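Home | Features | Archive | Subscribe

Can It Clear the Table Yet?

Clearing a table is a chore most kids can manage. Machines are still learning it.

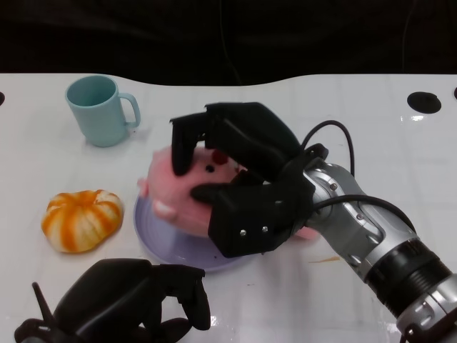
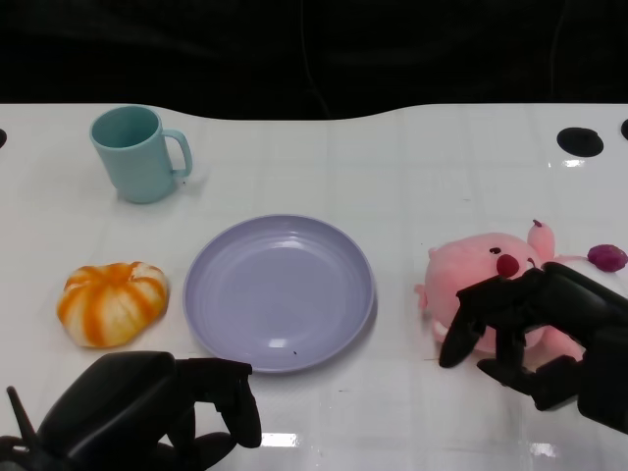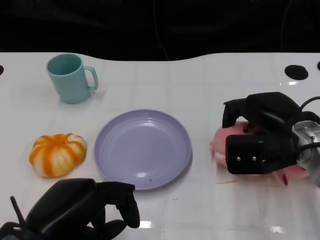 Xuân Hồ has tested chore robots at Flernard for three years and won't promise a date. Gripping has come a long way, she says. A plush pig gives when two black fingers close on it, which forgives a poor grip. A mug full of coffee doesn't. Her guess for a home model is "not by March."

Print this | E-mail this

Related
Trolleo Tries the Stockroom
Hằng Văn on Folding Towels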